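Sinda Bench Rules for Kitchen Manipulation, reviewed

Published by Brusimlow. Spiral-bound handbook, wall chart and tear-off log pad.
Jul 5, 2021

I have wanted somebody to write this handbook for as long as I've worked with arms on kitchen counters. Factory cells have had their rules for ages, and there's plenty to read if your robot lives behind a fence and picks up the same part all day. Put the same arm over a counter with a toaster, a tea box and a pot on it and you are mostly left with lab folklore. "We always do it this way" is fine until the person who always did it that way takes a job somewhere else!

The Sinda rules are 40 short pages of good practice for exactly this kind of work. We've been using them at the Vulilach kitchen bench since February, and I like them enough that I bought a second copy so the first could stay by the stop button. They are voluntary guidance and they say so on page 2, in bold. You still do your own risk assessment, and you still follow whatever law and whatever formal standards apply where you are. What Sinda adds is the layer in between, the stuff you do at the counter each morning.

The first chapter is on layout, and it won me over quickly. It asks you to sort everything on the counter into targets, neighbors and background. A target gets handled. A neighbor can be reached by the arm on a bad day, so it has to be something you can afford to have knocked. Background is out of reach, and you have to prove that by moving the arm slowly to its limits with power turned down. On our counter a small wooden block on the cutting board was an easy target to name. The toaster oven took us a whole coffee to agree on (neighbor, in the end).
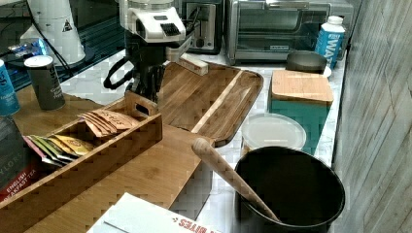

What you get

The handbook is the main thing. The pages are thick, they wipe clean, and the binding lies flat, so you can follow a procedure with both hands free. The wall chart repeats the start-up and stop procedures in type you can read from across the room. The log pad has 100 sheets, one per session, with space for who was at the stop button, what was on the counter, which speed limit was set and what went wrong. I expected to hate the pad. I love the pad! The boxes are big, the questions are plain, and a new person can fill one in properly on the first day.

There is also a sheet of stickers for marking neighbors. They peel off metal and glass without a fight but leave a bit of glue on bare wood, so try one on something ugly first.

Living with the rules

Most of the rules are about habits. One named person holds the stop button, and that person does nothing else. Hands stay out of the reach area until the arm is stopped and the holder has said so out loud. Any change to the counter, even sliding a canister sideways, gets called out and written down. Power to heating appliances is off at the wall unless the test is about heating. None of it is clever, and I'm glad of that, as clever rules tend to get skipped on a Friday.

The section on speed is short and good. It wants a slow first pass with every new object, and it wants the slow pass repeated when the object has been turned or swapped for a heavier one. My colleague Nassoro Mfaume grumbled at this for a week and then started quoting it at me.

Where the book really earns its money is the chapter on awkward objects. Mugs and blocks are forgiving. Long, glossy, heavy things are another matter: they roll, they throw bright highlights straight at a wrist camera, and one end can be much heavier than the other. A dark bronze faucet lying on its side has every one of those habits at once, with a flange at one end just to make the balance more interesting. Sinda's advice is to write down the grasp point before the run, keep the first lift very low, and choose a resting spot where a dropped object has nothing to roll into. The handbook calls this "lift low, look, then lift", and it's the rule I hear repeated most at our bench.
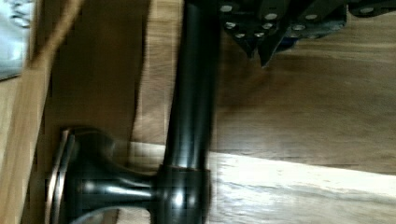
Do the rules apply if the arm is sold as collaborative?

They do. A collaborative arm can limit its own force and speed, but the handbook asks you to judge the arm, the gripper and whatever it's holding together. A gentle arm carrying something sharp or heavy is still carrying something sharp or heavy.

I was happy to see that spelled out so simply. It's the thing visitors ask me more than anything else, and I now point at the wall chart.

There's a smaller chapter on surfaces – what sits under and next to the object – that I nearly skipped and shouldn't have. It asks you to note every edge between two surfaces in the work area, including the edge between a board and a box, or a board and the bare counter. Edges catch fingertips. They tip things. They also fool people into thinking an object is lying flat when one end is propped up. With a cardboard box butted against the cutting board and a metal fitting reaching across to the edge of it, you have a perfect little exercise in reading edges, and I'd give it to any trainee. The chip bag resting on the cardboard would get its own line in the log under "crinkly, light, moves easily" (the handbook has a proper term for that category, but ours stuck).

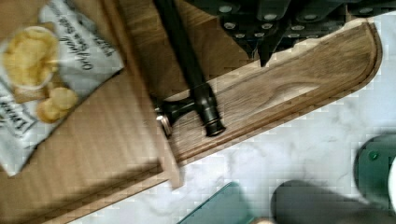 Tatu Mabula
Bench lead, Vulilach kitchen manipulation group

A few complaints, then, and they're mild. The index is thin. If you want the rule about glass you have to know it's filed under "breakables", and there is no entry for "knife" at all, although blades get two very good pages inside the chapter on neighbors. The chart is a bit too tall for the wall between our cabinets, so we folded the bottom, and the bottom is where the contact numbers go. And the chapter on food is weaker than the rest. It's sensible on keeping food you'll eat away from food used for testing, and then it more or less stops. I'd have liked a page on packets that leak.

I also tried the Ogola checklist cards, which cost less and fit in a pocket. They're nice for a demo day. They assume you already know why each step is there, though, so for a bench where people come and go I'd pick Sinda every time. You could use both, with the cards in your apron and the handbook on the shelf. 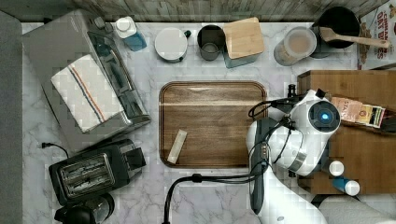
Rule 13 is my favorite in the whole book, and it's about housekeeping. It says that before each session the holder of the stop button walks the counter and checks three things: the target has clear space on all sides, nothing has drifted into the reach area, and the arm's own cables can't drag anything along. Cables are the part I used to wave through. Look at the way they run down from the arm and cross the marble in a loop below the tray, and you can see why Sinda wants the slack checked with the arm at both ends of its travel. The clear space is easier to like. With the middle of the counter mostly open and one slender packet on the tray, the walk is quick and the log line practically writes itself.

Who should buy it? Small labs, teaching benches, anybody starting to run an arm over a real counter with real clutter. If you already have a mature safety program, you'll know most of this, but I'd still get it for the log pad and the awkward objects chapter. If you run a fenced cell, you can pass.

Brusimlow sells refill pads separately, and they take corrections by email. I sent mine about the index and got a friendly reply with a promise to look at it for the next printing. I've asked for a shorter wall chart too.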